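Tags: furniture care, worktops and table tops, oiled finishes, magazines and paper storage

Magazines sticking to a strip-wood coffee table: change the finish or change the habit?

Posted by Chathurika Wickramasinghe, Silivham, September 2024

I have a rectangular coffee table with a top made of narrow strips glued edge to edge, in the manner of a butcher's block. The colour is a warm orange-brown. I bought it second-hand in Prarkunville and have no paperwork for it. The seller thought the top had been oiled and could say nothing about the legs or the frame.

In January I gave the top one coat of clear hardwax oil. The tin was old stock and the instructions had partly worn off. I rubbed the top down lightly first with 182 grit, or what the packet claimed was 182 (I have not seen that number before or since, so it may be a misprint for 180). I applied the oil with a lint-free cloth, wiped off the excess after a few minutes and left the table alone for two days.

The top felt dry to the hand. I then put it back into use, mainly for magazines, which live on it in a stack. After a fortnight the bottom magazine had to be peeled away. It left a faint rectangle, duller than the wood around it, and a trace of grey along one side that I take to be ink. White spirit on a cloth took off the ink. The rectangle is still there, though it is only visible with the light behind it.

What I would like to know:

- whether the oil has failed to cure, or whether glossy paper will do this on any oiled top
- whether I need to strip the whole surface or can treat the mark alone
- whether a stack of magazines can be left on an oiled top at all

I would prefer not to varnish it. The room is heated by radiators, and the table stands well away from them.

Filed under: Tables > Finishes > Marks and sticking

Answered by Trulwood

Two separate things are going on and they should be tested separately.

Curing first. Dry to the touch and cured are different states. Hardwax oil gives up its solvent within a day or so and then hardens slowly by taking up oxygen. Covering the surface slows that down. A stack of paper is a good cover: it is flat, heavy for its size and lets very little air through. If you load the top after two days, the exposed part goes on hardening and the covered part lags behind. The dull rectangle fits that. January is also a poor month for it, as a cool room lengthens the whole process.

Test: press a piece of plain kitchen foil on to the dull area, put a heavy book on it and leave it overnight. Do the same on a part of the top that has never been covered. If the foil lifts cleanly from both, the finish has now hardened and what you have left is a difference in sheen. If it drags on the dull area only, that area is still soft. If it drags on both, the coat went on too thick or the oil was past its best, and I would suspect the tin.

For a difference in sheen only:

Rub the whole top with a fine white non-abrasive pad, working along the strips. Do not work on the rectangle alone or you will exchange a dull patch for a shiny one. Wipe off the dust. Apply a very thin maintenance coat from a fresh tin, leave it for the time the tin gives, and wipe until the cloth comes away almost dry. Lay used cloths out flat outdoors to dry before disposal. Bundled oily cloths can heat up and catch fire.

For a soft finish:

Take the soft oil off with white spirit and a coarse cloth, windows open, changing the cloth often. Leave it overnight. Sand lightly at 180 along the grain, then recoat thinly. You should not need to go back to bare wood. Keep everything off the top until the tin's full cure time has passed.

On strip tops, look along the glue lines while you are down there. Where one strip stands slightly proud of its neighbour, oil collects in the step and stays tacky longer than anywhere else. A folded cloth over a thin batten clears it.

As to your third point, my own top is the same sort of construction and has had magazines on it daily for 5 years. I used 4 thin coats and kept it clear for three weeks after the last. I keep the stack small, and I turn it or move it when I dust.

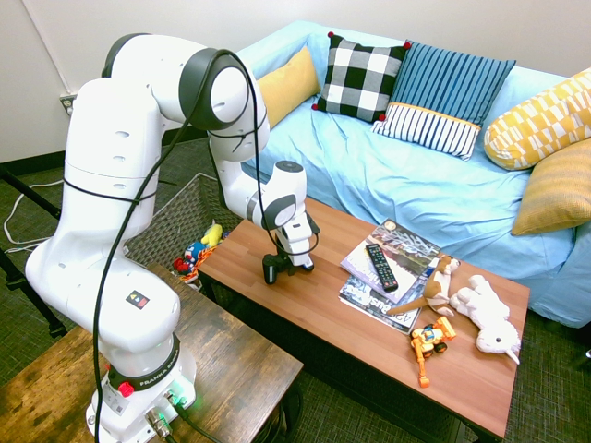

Two magazines stacked on the strip top. The lower one is offset towards the front.

An offset stack has one practical drawback, in that the lower cover gets light on the part that sticks out and none on the rest. If you keep back issues for their covers, square the stack up or put them on a shelf.

Answered by Majumder

just put a tray under them, or a cork mat. my mum's table is from 1959 and has never been oiled by anyone as far as I know, she has a runner down the middle and the magazines go on that. no marks

Reply from Chathurika Wickramasinghe

Foil test done. It lifted cleanly from the uncovered part and dragged slightly on the rectangle, mostly at one glue line, where I can feel a step with a fingernail. I will clean off that area with white spirit and recoat the whole top from a new tin. The magazines have gone to the bookcase until then. Majumder, thank you, I did consider a runner, but the strips are the reason I bought the table.

Answered by Trulwood

A clean lift on the uncovered part rules out the tin for the most part, though I would still not use the rest of it. Flatten the step before you recoat. A cabinet scraper held at a low angle is easier to control there than paper. Check with the fingernail again afterwards, across the strips.

Contact us | House rules | © Household Help Board 2024 | Back to top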